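April, 6:40 a.m.

Slept badly, so I finished the water audit before breakfast. The Farkness meter reads in units of 100 gallons, which makes short tests useless. I closed every fixture at 9 last night and compared the dials this morning. The meter had moved 2 units. A house with everything shut should move none.

Last quarter's bill from Briltwood Water gave 3,000 gallons for the month of February alone. My own log for the same month, built from shower minutes and laundry loads, comes to almost 2,000. I had put the gap down to bad estimates on my side. The overnight reading says otherwise.

Dye tablet in the upstairs toilet tank at 6:50. No color in the bowl after half an hour. Same test downstairs, same result. That leaves the supply line under the slab, the hose bib, and the softener drain.

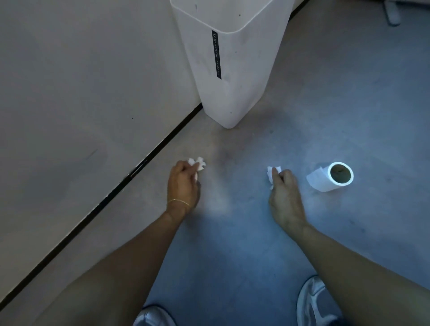
White bin in the corner, label reads CASCADE.

Softener next. The Vellavlow unit regenerates on a timer, set by the previous owner to every second night, which is too often for this house. I pulled the manual. The drain valve should seat fully at the end of the rinse. If the seal is worn, water passes to the drain at a low rate and makes no sound. I put it in bypass at 7:35 and wrote down the dial, including the sweep hand.

Read it again at 8:35. No movement on the sweep hand.
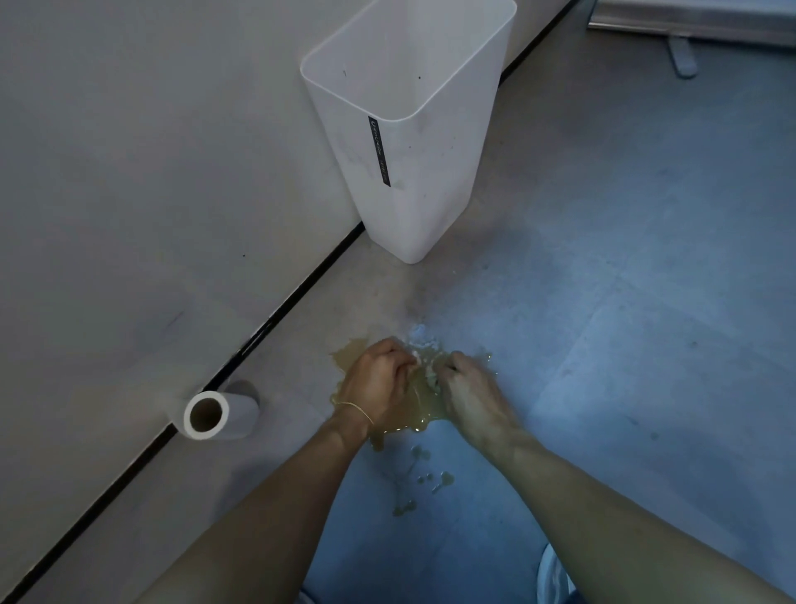
One hour is a thin sample, so I will leave the bypass on overnight and take two more readings. If the dial holds, the slab line is cleared and I can stop pricing leak detection. The seal kit is a stock item at Issahaku Supply, and the swap needs a strap wrench and a little silicone grease.

Changed the timer to every sixth night in the meantime. Hardness strips are in the kitchen drawer, old but sealed. Next reading at 9 tonight.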